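讲稿备注:红毯之外,明星家庭照是怎么变成新闻的

(给自己看的版本。投影上只放标题,别照着念。)

开场。先别自我介绍,直接问台下:上一次给陌生人的孩子点赞是什么时候?等两秒。多半会有人低头看手机,让他们看,正好引到下一段。

我在娱乐版写了好些年稿子,其中很大一部分是在描述别人家的婴儿。婴儿穿什么、抱在谁怀里、眼睛像爸爸还是像奶奶。我连自己外甥的眼睛像谁都说不清,但我能用700字论证一位歌手的女儿遗传了她的鼻子。编辑从来没有退过这类稿子。

第一部分:一张照片的路线。

讲Vavard那部家庭喜剧的例子。女主演在十月发了一张全家在厨房里的合影,配文只有2个字:“早饭”。到中午,已经有网站写她“低调回应婚变传闻”。到晚上,另一家写她“晒幸福破除谣言”。在这之前,我没听说过有什么传闻。我怀疑传闻是中午那篇稿子带来的,辟谣的稿子再跟上,两头都有流量,早饭凉没凉没人关心。

这里停一下,有人会笑。如果没人笑,就说“看来各位都写过”。

接着说数字。那条动态下面的评论,我当时翻到了第1,882条才停手。不是为了研究,是截稿前不想写稿。排在前面的基本分三类:说孩子可爱的,问锅是什么牌子的,以及吵架的。吵架的那批人吵着吵着就不再提照片了,开始讨论该不该给孩子吃煎蛋。

第二部分:谁来按快门。

大家喜欢“随手一拍”这个说法。Breltis颁奖礼前后那几天,几乎每位入围者都“随手”发了一张和长辈的合影,黑白的居多。黑白很好用,什么都显得有年头,连酒店浴袍都像传家宝。我问过一位做宣传的同行,这种照片一般要拍多少张,她说看情况,有一回拍了200张,最后选的是奶奶打哈欠那张,因为看起来像在笑。

这一段不要点名。问答环节有人追问也不要点名。

(翻页)

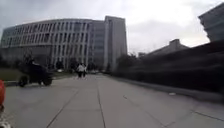
阴天,一条浅灰色的水泥步道,通往远处的楼群。

第三部分:温情稿的写法。

我入行时拿到过一份内部写作指南,Keskin网站的老编辑们传下来的,纸都卷边了。里面规定,写三代同堂要在第一段出现“暖”字,第二段出现年龄,第三段出现粉丝留言。粉丝留言找不到合适的,就写“网友纷纷表示”。“纷纷”是这一行里最勤劳的词,我估计它该领一份工资。

念一段我自己早年的稿子,挑最肉麻的那句:“时光仿佛在祖孙二人的指尖停驻。”念慢一点。然后承认,那张照片里两个人的手都揣在口袋里。后来有读者来信指出这一点,我们没有更正,把“指尖”改成了“眉间”。

如果时间够,补讲标题。标题里的“罕见”一词,意思是上个月也发过。“首度”指的是首度在我们这里发。“疑似”是给法务看的。“神秘男子”后来查明是她哥哥,这一条我们发了两天才撤,点击比更正稿高出一大截,更正稿大概只有她哥哥看了。

第四部分:孩子长大以后。

语气放平,不要逗。

Stadham电视节去年有场小型座谈,来的几位都是小时候上过封面的人,现在做什么的都有,有人开面馆。其中一位说,她最早的记忆到底是自己的,还是从杂志上看来的,她分不清。她记得一件黄色的小雨衣,后来问家里人,家里没有这件衣服,是拍摄方带来的,拍完就还了。

讲完这件事喝口水,不要马上接下一句。

我当时坐在台下,想起自己写过不少件类似的小雨衣。写的时候只觉得颜色好写,黄色比米色好写多了。之后我给自己定了一条规矩:孩子不到上学年纪,稿子里不描写长相。这条规矩执行得不算好,去年破过戒,是一对双胞胎,版面实在空着。

第五部分:能做点什么。

不要讲成倡议书。说几个小办法就行。转发前看一眼是谁发的,本人发的和路边拍的是两回事。写稿的人把“疑似”后面的内容删掉试试,看剩下的句子还成不成立。如果删完只剩一个逗号,那天可以早点下班。

有家长问过我,自己家的孩子该不该发。我没有资格回答,我连猫都发得很克制,主要是它不配合。可以把问题抛回给台下,让他们举手,举完手不要评论谁多谁少。

问答预备:

问收入的,说比大家想的低。问哪位明星私下最好相处的,说灯光师。问人工写稿还有没有前途的,请主持人看时间。

收尾不放音乐。上次放了,电脑弹出来一条娱乐推送,标题里有“罕见”。

散场后去前台还翻页笔,押金条在外套左边口袋里。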